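Bench notebook, bowl task
March 25, 2026
Entry by Nantana Chaiyaporn

Fourth day on the bowl and shelf task for Fuvero. Goal for the week is 293 usable episodes. Read Zuzanna's notes from the last round before starting and reset the start poses to match hers.

Task as written on the sheet: pick a bowl from the wood tabletop, set it on the riser, open, back off, home. Bowls vary in color and size. The riser gets swapped and turned between blocks so the policy doesn't learn one fixed spot. Operators may use either arm but have to say which one in the episode note.

First block was with the green riser turned at an angle. Mio ran the leader arms, I logged.

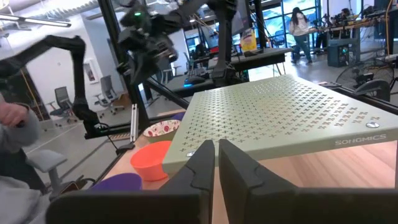
Wrist view, green riser, orange, purple and floral bowls to the left of it.

Things from this block:

Fingers fill a lot of the bottom of the wrist view. Fine for the grasp itself, but a bowl that starts low and to the left gets hidden behind the left finger. Chanida wants those starts kept in, and I agree, as long as one of the other views has the bowl. Added a check for that to the start list.

Grasping by the rim works better than trying to get around the whole bowl. Two episodes thrown out where the bowl tipped on release. Both were placed too near the front edge of the riser. I kept the raw files under "failed" in case Beatriz wants them for the success classifier.

Mio noticed she slows down a lot just before closing the gripper. Same thing in my own episodes from August when I looked back. Not sure it matters. The Ramthorpe set has the same pause and trained OK.

Changed over to the white table and the larger bowls after lunch. Checked the start state in the low view before recording anything.

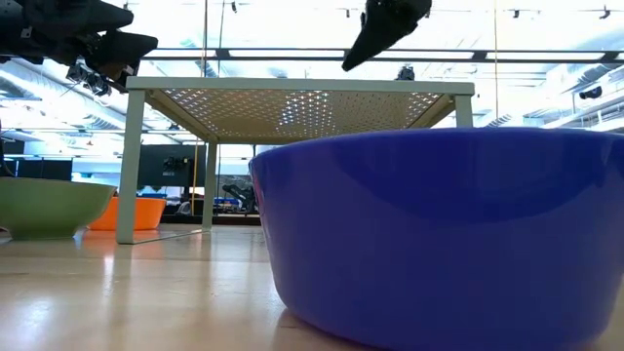 With a big bowl this near the lens, most of the right side goes. I don't want to ban it, but I also don't want every episode in the block to start that way. Agreed with Mio: no more than 20 starts with a large bowl on the near right, then move it back or over to the other side. The list on the shared drive has been changed.

The perforated top lets the ceiling lights through when seen from below. Left exposure locked. If it moves in the middle of an episode the colors shift and Wasuna's filter marks the whole thing as bad, which cost us 40 episodes last time. Lock it at the start of each block and write the value in the log.

Replay check at the end of the day: arm positions and video line up on the ones I opened. One episode had the wrist stream starting late. Marked it, did not try to fix it.

For tomorrow
- Zuzanna to take over on the leader arms, Mio on logging
- stay with the white table until the block is full
- more left arm episodes, we are heavy on the right
- ask Beatriz if the instruction text should name the bowl color or just say "the bowl"
- send Srithong the new start list before they set up their copy of the task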